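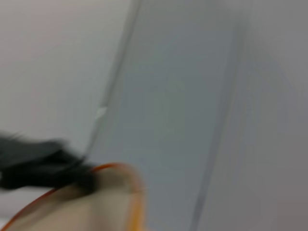

3.2 Small bags

Small soft bags made up a large share of the things people in the Mirholm study kept on or near a table. We recorded 157 of them. Most held washing things, chargers or pens, and a few had been put away empty. Husar and Catterall treat such bags as packaging, but the Mudwood households used them more like drawers and moved the contents from one to another when a trip came up.

Piping mattered more than we had expected. A piped seam helps a fabric bag keep its outline when little is inside, and owners said a bright edge was easier to find in a full suitcase.

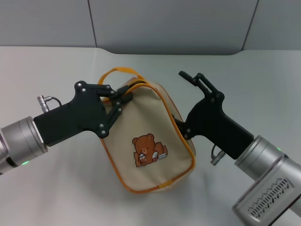

Figure 2. Beige pouch with orange piping and an orange handle loop, held above a pale tabletop.

Handle loops were used mainly for hanging a bag on a hook. When lifting one from a table, people took hold of the top edge or the sides about as often as the loop. Section 3.3 deals with how full the bags were.

Search this journal Go Advanced
Contact the editors | © Kershaw | Back to top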